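Plate rim

The rim of a plate is the band of ware lying between the well, where food is placed, and the outer edge. In the description of tableware it is treated as a separate part because its width, angle and edge finish vary independently of the rest of the form. Rims are found on plates of earthenware, stoneware, porcelain, pewter, glass and molded plastic. Plates without a distinct rim are called coupe plates, and their surface curves up continuously from the center to the edge.

Terminology

The flat or slightly dished area at the center is the well. The short slope joining the well to the rim is the shoulder, also called the verge in some trade catalogs. The rim proper may be flat, sloped or upright. The outermost line is the edge or lip, which may be rounded, squared, rolled or beaded. On the underside, most ceramic plates stand on a foot ring, a low circular ridge that keeps the glazed base clear of the kiln shelf and of the table.

Marjorie Oakley, whose handbook of factory ceramics is used by several cataloging departments, divides rims into broad, narrow and raised. A broad rim takes up more than a quarter of the radius. A narrow rim takes up less than that. A raised rim stands at a steep angle to the well and has little or no horizontal surface. The last group overlaps with shallow bowls, and Oakley places the boundary at the point where the height of the vessel passes one fifth of its diameter. Ilse Verhoeven has objected that this boundary splits matched sets, in which the dinner plate falls on one side and the dessert plate on the other although both were made from the same profile.

Function

A rim stiffens the plate. A flat disk of fired clay bends and cracks easily under load, while a change of angle near the perimeter spreads the stress along the shoulder. For the same reason, thin metal plates are given a rolled edge. The rim also provides a grip, holds liquid in the well, and gives a surface for decoration that is not scratched by knives.

Raised rims are common on ware for children and for hospital use, where food is pushed against the side to load a spoon or fork. They stack higher than flat rims, and a cabinet shelf holds fewer of them. In institutional kitchens stacking height is often specified along with diameter.
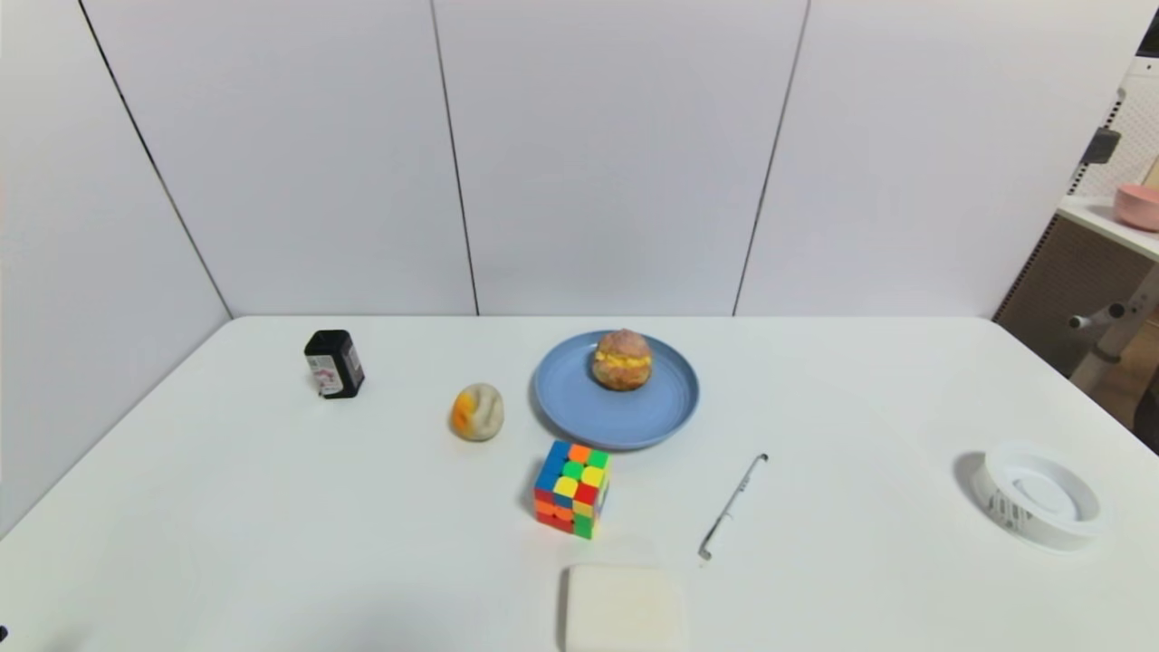 Why do plates with a wide flat rim warp more often than coupe plates?
A wide flat rim has no support beneath it during firing, so it can sag under its own weight when the body softens near its top temperature. A coupe form carries its weight along a continuous curve and keeps its shape with less additional support.

Manufacture

Ceramic plates are usually formed by jiggering, in which a slab of clay is pressed over a rotating plaster mold while a shaped tool cuts the underside. The mold forms the upper surface, including the shoulder and rim, and the tool forms the back and the foot ring. Since the later twentieth century many factories have used dry pressing, in which granulated clay is compacted in a die. Dry pressing gives a more even rim thickness and shortens drying, though deep forms are difficult to release from the die.

The edge is finished after forming. The line where mold and tool meet leaves a small fin of clay, which is removed with a damp sponge. Insufficient sponging leaves a sharp line that sheds glaze and chips early in use. Excessive sponging washes out the finer clay particles and leaves the edge rough.

The Valldale pottery introduced a thickened edge for its hotel ware under the name Tendcombe. The pattern was made in 9 sizes and had a rounded bead under the lip – a feature copied by other makers of hotel ware. Lahcen Amrani's tests on the pattern used a sample of 200 plates, of which 78 showed edge chips after a fixed program of machine washing. The unbeaded plates tested alongside them chipped more often and in larger flakes.

Decoration

Rim decoration includes painted bands, transfer borders, molded relief and pierced work. Bands are applied with the plate centered on a turning wheel and the brush held still. Any plate that is out of round will show a band of uneven width, and factories have used banding as an informal check on shape. Colored glazes tend to run thin at the edge and pool at the shoulder, so a plate dipped in a single glaze may show 2 tones. Some makers treat this as a fault. Others choose glazes that exaggerate it.

Damage and repair

Most damage to plates in use occurs at the edge. Chips are classed by whether they break the glaze only or reach the body. Glaze chips, often called flea bites by dealers, are smoothed or left alone. Body chips on porous ware absorb grease and discolor, and such plates are generally withdrawn from food use. Danylo Boiko recommends that filled rims on display pieces be recorded on the underside in pencil, as modern resins are hard to detect under ordinary light.

See also: charger; coupe plate; foot ring; hotel ware; jiggering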